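Derncombe Robotics Club
Minutes of the July meeting, Fajardo Building, Room 132
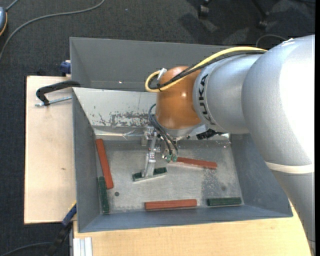 Present: Jayson Dizon (chair), Ariel Marquez (minutes), Teodoro Cabrera, Takeshi Arai, Dilwyn Edwards (faculty advisor), and most of the bin picking team. Meeting opened at 4:10 p.m.

1. Minutes of the last meeting

Accepted with one change. The item on lab keys should have said that Takeshi holds the spare, not Teodoro.

2. Bin picking project

Teodoro reported for the team. The arm is picking red and green blocks out of the front bin and the program runs start to finish without anyone stepping in to restart it. Over the last two lab sessions the team logged 221 pick attempts, of which 132 ended with a block set down in the right place. Most of the misses were blocks resting against a side wall. The gripper finger comes down at the same angle each time and touches the wall before it reaches the block.

Takeshi asked if the team had tried turning the wrist before the approach. Teodoro said yes, for the front wall only, and it helped there. The left wall is harder on account of where the arm is mounted. Jayson suggested a separate approach path for blocks near the left wall, coming in slower. Teodoro will write it and test it at low speed first.

Dilwyn asked about color sorting. Reds are being found reliably. The dark green ones are sometimes missed in the evening, when the light from the windows is gone. Ariel has a desk lamp that can be tried before the club spends anything on lighting.

There was some discussion of whether to start every run from the same block layout. Takeshi was in favor, as it makes runs easier to compare. Teodoro said the competition will use random layouts and the team should practice that way. Agreed: fixed layouts for testing a change in the program, random layouts for scored practice.

3. Cables and clamps

Dilwyn reminded everyone that the clamps holding the bins are to be checked by hand before the arm is switched on, and the check initialed on the sheet by the door. The sheet had gaps in it this month. The cables along the arm need enough slack for the wrist to turn all the way without pulling. If anyone changes how they are routed, run the wrist through its full turn at low speed before doing anything else.

Cables on the carpet came up again. Jayson will ask the building office for floor covers. Until then, walk behind the chairs and not between the tables.

4. Embridge competition

Registration is open. Each team may list 4 students at the table, and others can attend as alternates. The entry fee has gone up by 25 dollars. Dilwyn thinks the department will cover the difference but has not had an answer yet.

At the table will be Teodoro, Takeshi, Jayson and one more. Ariel put her name down, and so did two of the first-year students. Decision held over to the next meeting so that people who were away can be considered.

The rules now ask for a written safety plan. Ariel will draft it from the one used last year and send it to Dilwyn.

5. Zodport

Takeshi showed the new version of Zodport, the club's logging program. It now saves the block color and the result for each attempt in one file. He asked people to stop renaming the files by hand. Teodoro would like a column for which wall a block was closest to. Takeshi said he can add it, but someone will have to fill it in while the run is going on.

6. Other business

Room 132 closes at 8 p.m. for the rest of the summer. The box of spare gripper parts has been moved to the lower shelf in the cabinet. Please return the small hex keys.

Action items

Teodoro: slow approach path for the left wall.
Ariel: lamp test, safety plan draft.
Jayson: floor covers.
Takeshi: wall column in Zodport.
Dilwyn: answer on the entry fee.

Meeting closed at 5:20 p.m.

Comments (3)

tarai
The wall column is in. Leave it blank if the block was out in the middle.

Parent of a first-year
Can families come to Embridge to watch?

D. Edwards
Yes, there is seating for visitors. I will send the times to the club list when I have them.

Contact the club | Copyright Derncombe Robotics Club | Back to top

This site uses cookies to remember your settings. Accept | Decline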